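Forsberg opens kitchen refurbishment scheme to housing associations

Forsberg, the fitted kitchen supplier, has today announced that its refurbishment scheme for rented homes will be open to all housing associations in the region from August. The scheme was previously offered only to landlords with an existing supply contract.

Under the new terms, an association may order replacement kitchens for as few as nine homes at a time. The former minimum of 50 homes had excluded many smaller landlords, several of whom asked for a change during last year's review of the service.

Each order includes a home visit, a written plan for the tenant to approve, delivery, fitting and the removal of old units. Tenants will be able to choose between three layouts and will receive the name and telephone number of the fitter in charge of their home before work begins. Where a kitchen has to be out of use overnight, Forsberg will supply a temporary hob and a small work surface at no charge to the household.

The units come from the Stodo range, which was designed for kitchens with limited floor space. Doors, hinges and drawer runners can be replaced one at a time, so that a landlord's own repair team can deal with most faults without ordering a complete cabinet. Spare parts will be held at the company's Brerent depot for the full length of the guarantee.
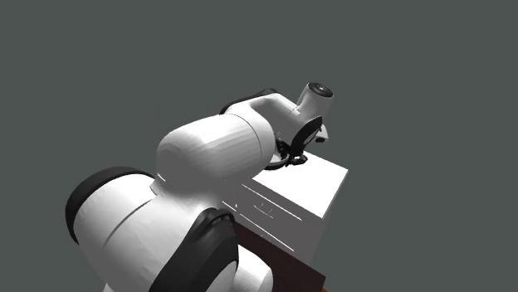
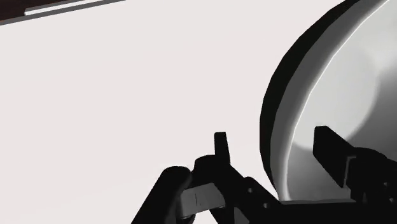

Tươi Đinh welcomed the lower minimum order but said that tenants would judge the scheme on how long they were left without a working sink, and asked that fitters agree the dates with each household in person. A letter pushed through the door was not enough, Đinh added, particularly for people who work nights or who care for a relative at home.

Forsberg has accepted this point. Dates will now be agreed during the home visit and confirmed in writing, and any later change will need the tenant's consent. Households with medical needs may ask for the work to be split into shorter stages.

Some 53 homes have been set aside for the first round of work – all of them flats built with galley kitchens. Prices for the first round will be held until the last of these homes has been completed, including any where the start date is moved at the tenant's request.

Associations wishing to take part should contact the Forsberg housing team for an application form and a full price list. Tenants should speak to their landlord in the first instance.

ENDS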